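Robots at work, a thread from the Zondbridge training room. Small package, open bottom drawer of a nightstand — the arm has this kind of job all day now, and I want to write down what it did to the jobs of us humans.
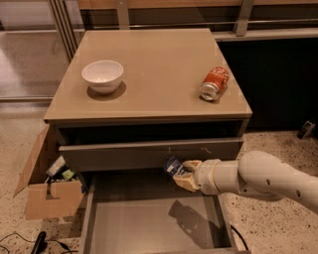
Lies Desmet wrote to me within five minutes: and who has to take everything out of the drawer again afterwards? Good question Lies. I do. So let me begin with this.

12 replies · 37 shares

I work since four years for Zondbridge. We look after furnished rooms for people who stay a few weeks for their work. Cleaning, small repairs, filling up what is missing. My trade is housekeeping. I never studied anything with machines.

Last June the company started the project Grusiston. The idea is that an arm can put a room back in order: things from the table go in the drawer, cans go in the bin, bowls go to the kitchen. The sheets and the bathroom stay with us, and I believe they stay with us for a long time.

3 replies · 9 shares

My new task is called "reset". The arm does the job, or it does not do the job, and then I put everything back for the next try. Drawer open or closed, package here, can there, can standing or can lying down. Then I step behind the line and say "ready".

In one shift I made 151 resets. My old shift was a fixed number of rooms and when they were finished you were finished. A reset shift has no such end. It stops at four o'clock, in the middle of something. I needed many weeks to get used to that.

6 replies · 14 shares

What it changes for the body: less lifting, no mattresses, no vacuum cleaner on the stairs. My shoulder is better. But you bend to the low drawer the whole day, and the knee begins to talk to you in the evening. We asked for a low stool on wheels and got it after two months of asking.

What it changes for the head: you must watch, and watching is tiring in another way than working. If I look away at the wrong moment, I do not know what I have to write in the sheet.

8 replies · 11 shares

The sheet! I must tell something about the sheet. For every try we write if it went well, and if not, in which moment it went wrong. In the beginning we had only "yes" and "no". I said to the engineers that this is too poor. If a package lies half over the edge of the drawer, a guest will close the drawer on it and squash it. For me this is a "no". For them it was a "yes", because the package had left the fingers.

We discussed it one whole lunch. Now there is a third box, "in, but not good". I am a bit proud of this box.

21 replies · 30 shares

In our first month we wrote 1721 tries in the sheets. I know the number because I had to copy them all from paper to the computer. Today we type directly.

2 replies · 1 share

Somebody asked in a reply about money, so I answer. For the reset shifts we get 400 euro extra per month, before tax. This is written as a "temporary supplement". I would like to know what the word temporary means here, and I have asked it in writing. The answer was friendly and did not contain an answer.

17 replies · 26 shares

About the fear. Yes, it exists. In the canteen some people from the morning team did not want to sit with us in the beginning. They said we are teaching the machine to take their hours. I understood them very well. I had the same thought on the bus.

Until now no one on our site lost hours by it. The contracts of the evening team were renewed like always. But I do not want to promise something that I cannot know. Next year is next year.

14 replies · 19 shares

Then the other side. I know things that the engineers do not know, and for the first time people write down what I say. That a drawer in an old cabinet is never so smooth as in a new one. That guests leave a can lying on its side, and it is not always empty. That you look in the bowl before you move it, because there can be an earring in it. The arm does not look for earrings. We do.

10 replies · 22 shares

Two small complaints, so that this thread does not become too sweet.

One: the training room is in the building on Bakker street and the changing room is not. In winter this is a cold walk in a thin tunic.

Two: the planning comes in an app, Trendier, and it sends a message for each small change, also at eleven in the evening. The arm can work at any hour, this I accept. My telephone should not.

9 replies · 16 shares

Lies again, she wants to know if I would go back to my old shift. Some weeks yes. I miss the moment when you close the door of a finished room and it smells clean. In the training room nothing ever stays finished, you put it in order so that it can be put in order again by something else.

But I also applied for the course for shift lead on the project. It begins after the holidays, six evenings, paid. If they take me I will make the reset rotas, and the first thing will be that nobody does low drawers for more than two hours in one go.

5 replies · 8 shares

For the colleagues who asked: the meeting about the new rota is in the canteen at 14:30, also for the morning team. Please come, and bring your questions about the supplement. I bring mine on paper.

4 replies · 13 shares

Last updated 18:52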